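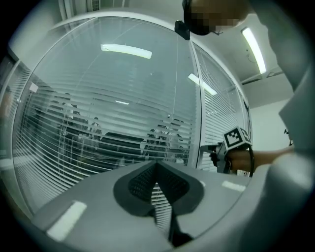 A hand-held gripper in use beside the glass partition, with a marker cube mounted on top.

The Sullby Gripper Course is a student project course in robot learning taught each spring at the Gatano campus. It was started by Huệ Triệu, who had been asked to teach robotics to 34 students and given two robot arms. Her answer was to keep the arms for the final weeks and let everyone practice with hand-held grippers, which are cheaper, easier to share and less likely to throw a mug across the room.

Students work in pairs. Each pair picks a household task, records itself doing it over and over, and trains a model on the recordings. Cubes printed with black-and-white square markers allow a gripper's position to be tracked, provided the wearer of the sleeve nearest the cube remembers to keep it out of the way. The course handbook, known as the Awad after the drawer unit it was first kept in, devotes four pages to sleeves.

Grading is based on a written report, a public demonstration in April and the state of the recordings. The demonstration is the best attended part. Past tasks have included folding napkins, stacking cups and closing a zipper, the last of which has been attempted every year and is listed in the handbook under "Ambitious."

The Kirine Prize goes to the pair whose robot finishes its task with the least human help. In its second year it was shared by two pairs, neither of whose robots had finished — the judges cited "clear intent." The rules were tightened afterward, and a robot must now let go of the object before time is called.

Former students often return as lab assistants, mainly to check recordings and charge batteries.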